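Skarard flat sheet review: two months in

7 May 2020

I have bought a lot of bad sheets in my life. The scratchy ones, the ones that pill by the third wash, the "hotel" ones that felt like sleeping in a paper bag. So when my last decent set finally ripped down the middle (right where my heel goes, every time!) I spent way too long reading about cotton and ended up with the Skarard flat sheet from Pallthorpe, the one with a thread count of 300.

It cost me 80 dollars, which made me gulp a bit. I told myself it was for my back, as if a sheet could do anything for my back.

How it feels

Crisp, in a good way. The first night it was a little stiff and I thought oh no, paper bag again, but after two washes it loosened up and now it's the first thing I notice when I get into bed. I sleep hot, and I kick everything off by midnight in August, so I'll have to see how it does then. Through the spring it's been lovely – cool at first and then just comfortable.

I'd also like to say a word for the color. Sage green was not my first pick (they were out of the rust) and now I want everything in it, towels, curtains, the lot.
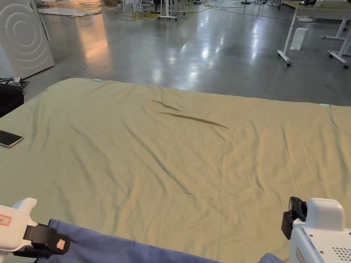
Wrinkles and washing

OK, it creases. If you want a bed that looks like a magazine you'll be ironing, and I don't iron. I pull it out of the dryer while it's still a tiny bit damp and smooth it over the mattress with my hands, and that gets it to a place I can live with. Fold lines from the closet take a night or so to drop out.

I wash it warm with plain detergent, no softener. No pilling so far, and the hem stitching is still straight. My old Marinho sheets had threads hanging off them by this point.

What I'd change

The size, mostly. My mattress is a deep one and I only get 7 inches to tuck in on each side, so by morning my feet have found their way out. The packaging is silly too, a plastic sleeve inside a box inside a bag.

Would I buy it again? Yes, but I'd wait for a sale and go one size up. Four stars from me, and I've got my eye on the pillowcases.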